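Wernside Parts Notes
Oct 22, 2021

1/ Finished sorting the shop's old paint records this week. Writing down what I learned, for anyone else who touches up older cars and has a shelf of half-labeled cans.

2/ Start with the code, never the name. Makers reuse names. I have four cards that all say "bright blue" and no two of them match on a test panel.

3/ The code is usually on a plate in the door jamb, under the hood, or inside the trunk lid. If the plate is gone, look under the spare tire mat. I found one there in July after giving up twice.

4/ Our card box had 211 entries. I threw out the ones with no code and no date. That left 128 I can use.

5/ Spray your own test cards. Printed chips are fine for narrowing things down, but ink is ink. Three coats, clear on top, code on the back in paint marker. Pencil rubs off.

6/ Check color outdoors. Shop tubes make blues look greener and silvers look flat. I carry the card out to the lot and hold it against the fender at two angles.

7/ Metallics change with air pressure. Same can, same gun, two different colors if you change the setting. Write the pressure on the card.

8/ Suppliers: I've used Sundaram for mixing for years and they keep records, so a reorder is one phone call. Pundeo is cheaper and ships faster, but they shorted me on hardener once. I check the box now.

9/ For small jobs I order the 4 oz size. It costs more per ounce, but I was pouring out half of every quart. Once opened, solvent base lasts a while if the lid is clean. Wipe the rim before you close it.

10/ Blues are the ones people ask me about most. A strong cyan shows every change in body shape, so a bad blend on a fender stands out from across the lot. Go wider than you think and finish the clear at a panel edge.
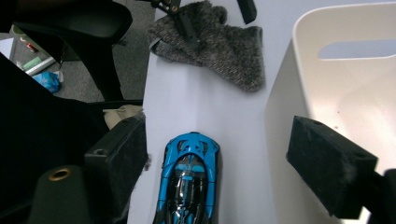 11/ Masking. Cheap tape leaves glue on black trim. I switched to Skaltamel tape and pull it while the clear is still a little soft, back over itself, slow.

12/ Wait before you wax. I give it a full month. Wash with plain water and a soft mitt until then.

13/ Next I'm typing the cards into a spreadsheet. If you have a column layout that works for you, send it over.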